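## Planning an Overnight Trip on the Burmont Ridge Trail

These instructions apply to overnight visitors entering the Burmont Ridge backcountry from either trailhead. Day hikers do not need a permit but are asked to sign the register at the gate.

### 1. Choose a route

The full trail runs 26 miles from the Mosier trailhead to Derkach Lake. Most parties complete it in three days. Visitors with less time may walk to the Brina Creek camp and return the same way. The section above Brina Creek is steep, and snow can remain on the north side into early summer.

### 2. Obtain a permit

Permits are issued at the Mosier ranger office, which opens at 8 a.m. and is closed on Wednesday. One permit covers a party of up to 15 people. The party leader must be present and must provide:

- the license plate number of each vehicle left at the trailhead
- the planned campsite for each night
- the name and telephone number of a contact who is not on the trip

Changes to the campsite list must be made before departure. Rangers in the field cannot reassign sites.

### 3. Pack and store food

Food must be divided by day and placed in sealed bags before it goes into a hard-sided container. Firm fruit travels well for the first day and should be eaten before dried food is opened. Peels and cores are considered trash and must be carried out. 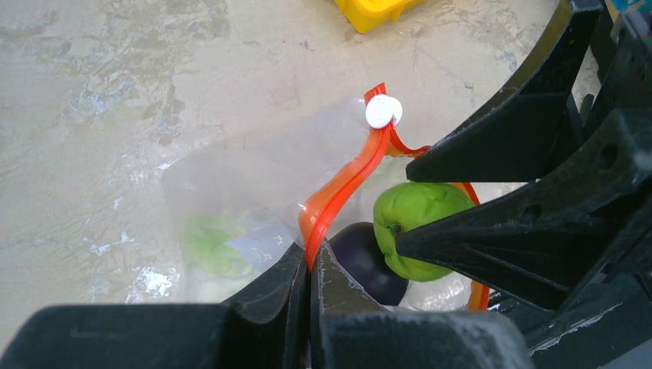
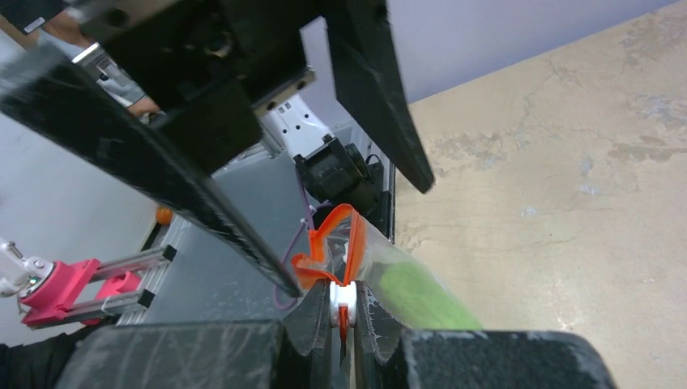
*Plastic bags, step 3.*

Containers are to be left on level ground, well away from tents and from the edge of any slope. Hanging food from trees is no longer permitted at Brina Creek or Derkach Lake. A small number of containers may be borrowed from the ranger office and must be returned at the end of the trip.

### 4. Set up camp

Camp only at numbered sites. Tents must be at least 80 steps from the nearest stream or shoreline. Wash dishes away from the water, strain out food scraps, and scatter the strained water over a wide area. Campfires are prohibited above Brina Creek throughout the year. Gas stoves with a shutoff valve are allowed at all sites.

### 5. Check out

On leaving, detach the lower half of the permit and place it in the box at the trailhead. Parties finishing at Derkach Lake should use the box beside the boat ramp. Report fallen trees, damaged signs, and washed-out crossings on the back of the slip, giving the nearest mile marker.

Stock users should also read the separate rules on feed and grazing, available at the Mosier office. Pack animals are not permitted at Derkach Lake before August.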